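Tariff talks with Midow pushed back to June

Negotiations on a trade agreement with Midow will not resume until June, after the two sides failed to settle how textiles and processed food should be treated.
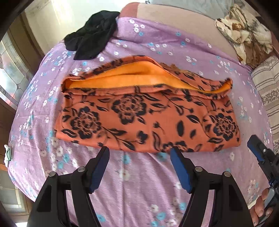 One reader in Clamdale, who replied to our last issue, thinks the delay is no bad thing. Exporters there have been asking for clearer rules of origin before any tariff is cut, the reader wrote, and a deal signed in a hurry would leave small firms filling in two sets of forms for years.

The draft text runs to 513 pages. Of the 175 product lines still open when the last round began, 74 have now been agreed, most of them machine parts and farm chemicals. The rest includes cotton goods, dairy and bottled drinks, where Midow wants a longer period before its duties come down.

Visas remain the other difficulty. Midow has asked for a short-stay permit for engineers and accountants working on fixed contracts. Ministers have said they will look at it, but several backbenchers want any change to migration rules kept out of the treaty and put to a separate vote. The trade department has not said which way it leans.

Khasawneh, the freight firm based in Gonmont, told members it has put off plans for a second weekly sailing until the customs chapter is published. It already handles part of the route and says its bookings for the autumn are flat. Other carriers are waiting as well - none has announced new services.

Officials will meet by video link in May to go over the food standards annex, which does not need ministers in the room. The full round is due to be held in Gonmont the month after.

Members who trade with Midow and want their views included in our written submission should send them to the policy desk by the end of April. Two pages is plenty. Please give your product codes and say whether you import, export or both.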